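厨房图集：Zundincombe 的房子，一层

这一组是一层的厨房和与它相连的储物间，接在门厅和楼梯那两组后面。房子在 Zundincombe 坡道的中段，屋主是 Dewanti Hartono，瓷砖由 Güven Karaca 铺贴。拍摄在八月，厨房已经用了一个冬天和一个春天，东西都是平时摆着的样子，没有为拍照重新布置。说明按从门口往里走的顺序排，编号与平面图上的编号一致。平面图在门厅那一组的末尾。

01　入口
从门厅进厨房要下一级台阶。原来这里有一扇向里开的门，门一开就挡住半截台面，改造时拆掉了，只留门框。门框是老的，刮掉三层旧漆以后重新上色，用的是 Clorance 的灰白，和门厅的墙同色。下面靠地的那一段磕碰最多，以后大概每隔两年要补一次。

02　台阶
石头台阶没有换。中间踩得有点凹，量过，凹下去 7 毫米。Dewanti 说她习惯了，换成平的反而会绊脚。台阶前沿原来有一条铜包边，早就丢了，留下一排小孔，用石粉调胶填平。

03　地面
厨房地面是素面的大砖，浅灰，防滑。铺的时候从窗户那一边起头，裁过的砖都留在储物间里。砖缝用的填缝剂比砖深一号，头几个月看着有点花，后来脏一点就匀了。地暖没有做，屋主不想把地面再抬高。

04　窗
窗是原来的尺寸，换了双层玻璃。窗台加深到能放下两排花盆，种的是薄荷、细香葱和一棵长得不怎么好的罗勒。上午十点以前阳光能照到水槽，之后就转到院子里去了。窗帘没有装，外面是一堵墙。

05　水槽
单槽，下嵌，尺寸比图纸上大了一号。订货的时候 Iditz 那边缺原来那一款，等要等到入秋，就换了现成的。柜子因此改过一次，左边的立板往外挪。大一号的好处是烤盘能整个放进去，坏处是冲一次水用得多。

06　水龙头
抽拉式，出水高度刚好够灌大水壶。第一只装上一个月就开始滴水，拆下来看是垫圈压歪了，重新装过以后没有再滴。开关在右侧，左手的人用着别扭，家里没有左撇子。

07　沥水的地方
台面上没有刻沥水槽。碗洗完先放在布上，晚饭以后统一收进柜里。曾经买过一个两层的沥水架，太高，挡窗，现在放在储物间里晾果酱瓶。

08　台面
白色大理石，带浅灰色的纹。接缝放在水槽后面，平时看不出来。大理石怕酸，柠檬汁、醋、番茄酱滴上去不擦，过一会儿就是一块哑光的印子。水槽旁边已经有几处了。石材师傅留了一罐密封剂，说明书写半年一次，到现在上过两次。当初也比较过人造石，便宜，颜色太匀，Dewanti 看了样板以后没有要。

09　台面的边
边做的是小圆角。最初画的是直角，样板拿来以后大家都觉得容易磕，就改了。圆角的地方打磨得比面上亮一点，侧着看能看出来，师傅来返工过一次，差别小了些，没有完全消掉。

10　瓷砖，总的情况
后墙铺的是蓝色小方砖马赛克，绿松石色、蓝绿色和深蓝色混着用，每一块的边缘颜色都要深一些，釉面有裂纹，很亮。砖从 Karabulut 的作坊订来，一共 986 片散砖，不是贴在网上的整张，所以每一片都要单独上墙。到货时碎的不多，剩下的装在一只饼干盒里，放在储物间最上层，以备修补。

11　瓷砖，排色
三种颜色没有按图案排。Güven Karaca 先在地上摊开铺了一遍，Dewanti 站在台阶上看，哪里颜色太集中就换几片，换到下午才定下来。上墙的时候又有一些地方临时改了，插座周围尤其多。他的说法是，地上看着匀的，立起来不一定匀，光从窗户那边来，靠窗的砖会显得浅。

12　瓷砖，填缝
填缝剂选了中灰。试过白的，和裂纹釉放在一起显得太碎；也试过深蓝的，整面墙看上去像一整块，小方砖就白铺了。裂纹釉会吃色，填缝之前先上了一遍保护剂，干透以后再上一遍。这一步不能省，试片里有一块没上，裂纹里全是灰的，洗不出来。

13　插座
插座都横着排，离台面有一掌多高。位置是按电器来定的，先把家里要用的东西列了一张单子，再分给各处。单子上原来还有咖啡机，后来没有买，那个插座现在给手机充电。面板选了最普通的白色塑料，带金属边的那种在马赛克上反光太乱。

14　灶
灶台沿用旧的，四个火眼，左后那个打火慢。抽油烟机换过，管道往上走，从原来的烟囱出去。烟囱清了一天，清出来的大多是鸟窝和砖屑。清完以后在顶上加了罩网。

15　灶边的墙
灶后面也是同样的小方砖。油点溅上去用温水加一点洗洁精就能擦掉，不能用钢丝球。砖多缝也多，擦起来比大砖费时间，这是订货之前就知道的。Dewanti 每个周末擦一次，平时只抹灶面。

16　吊柜
吊柜只装了一边，另一边留着墙面。柜门没有拉手，从下沿往外拨。里面上层放不常用的大碗和节日用的盘子，下层是每天用的。最下层的隔板比一般的柜子低，个子矮的人也不用踮脚。柜底装了灯条，暖白色，开关在柜子侧面。

17　地柜和抽屉
地柜大部分做成抽屉，只有水槽下面是开门的。最宽的一只抽屉放锅，承重标的是 35 公斤，放满铸铁锅以后没有称过，拉起来还算顺。放餐具的那只里面用木条自己隔了格，木条可以挪。抽屉内侧贴了纸条写着里面是什么，搬进来的头几周客人帮忙做饭时用得上，现在也没有撕。

18　垃圾和回收
在水槽左边的柜子里，两只桶，一只厨余，一只其他。纸和玻璃放到储物间门后的箱子里。厨余桶要天天倒，夏天更是这样。桶是可以整只提出来冲洗的，提手断过一次，用铁丝接上了。

19　面包角
早饭的东西都集中在这一段台面：一台拉丝不锈钢的两槽吐司机，底下垫一块浅棕色的竹砧板，左手边是一台体积不小的不锈钢电器。马赛克一直铺到台面后沿。砧板周围刻了一圈槽，切面包的碎屑大半会留在槽里，端起来倒进水槽就行。 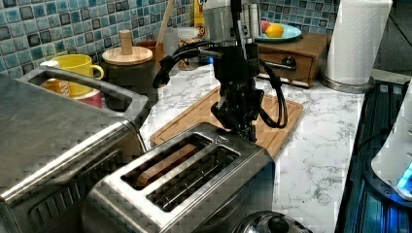
吐司机的碎屑盘一周清一次，先拔插头，等它凉了再抽出来。烤面包用的多半是街口买的方面包，自己切的厚片要烤两遍。竹砧板不能泡水，擦干以后立着放一晚，隔一阵抹一层油。第一块就是泡水泡裂的，裂口从槽的转角开始，后来拿去垫花盆了。

20　杯子
杯子没有成套的，颜色也各不相同，有黄的，有红的和橙的。搬家的时候淘汰过一批，留下的都是有人天天在用的。喝茶的和喝咖啡的不分开放。吊柜里给杯子留了一层，实际上一半时间都放在台面上，早上伸手就能拿到。

21　水果
水果放在盘子里，搁在台面上，不进冰箱。香蕉单独挂，和苹果放在一起熟得太快。院子里那棵李子树八月正是结果的时候，吃不完的熬成酱，装瓶以后贴上月份。今年的李子比去年小，酸一些，糖加得多。

22　餐桌
餐桌是从旧房子带来的，木面，有一头可以翻开。平时坐四个人，翻开以后六个人稍微挤一点。桌面有烫过的圈印，打磨过一次，浅了，还在。椅子是两种，来自两家旧货店，高度差一点，坐下来感觉不出来。

23　储物间
从厨房往里走，过一道窄门。搁架从地面做到顶，板子厚，跨度短，不会弯。最下面放米、面和土豆，中间是罐头和果酱，上面是不常用的锅和那盒剩下的瓷砖。架子之间的通道宽度只够一个人，端着大锅进去要侧身。灯是感应的，人进去站着不动一会儿会灭，举一下手又亮。

24　储物间的门
门是推拉的，轨道在墙外侧。原来想用旧木门改，门太重，轨道吃不住，就做了一扇新的，刷和门框一样的灰白。轨道末端的挡块松过，拧紧以后加了一滴胶。

25　后门
通往院子。门下半截是木头，上半截是玻璃。进出多，门口放一块能整块洗的地垫，雨天要换两次。钥匙挂在门框右边的钉子上，钉子是以前的房主留下的，位置合适，就没有动。

材料和尺寸
常有人来信问瓷砖和台面，统一写在下面。
瓷砖：Karabulut，小方砖，裂纹釉，蓝色系三色混装。订货时可以指定三种颜色的比例，我们没有指定，按作坊的混法。
台面：天然大理石，白底灰纹，整块裁切。每块石头的纹路都不同，要去仓库看过实物再定。
墙漆和门框漆：Clorance，灰白，半哑光。
水槽：Iditz，单槽，下嵌。
填缝剂：中灰，细砂型。买了两袋，第二袋只用了一点，和第一袋有轻微色差，用在了储物间里。

维护记录
马赛克铺好到现在掉过一片，在插座下面，原因是拆面板的时候撬到了。从饼干盒里挑了一片颜色接近的补上，新补的那片缝比旁边的白一点，过几个月再看。大理石上的酸印没有请人来抛，屋主的意思是等攒多了一起做。抽油烟机的滤网两个月拆洗一次，用热水泡，水里放一把苏打粉。

照片的使用
图集里的照片可以在个人网页上引用，请注明房子所在地和铺砖人的名字。要印刷用的大图请写信，说明用在哪里、印多大。去年展览用过的那批样张印了 200 份，已经发完，不再加印。

下一组是二层的浴室，砖也是 Güven Karaca 铺的，用的是另一种白色的长条砖。浴室的门还没有装好，等装完再拍。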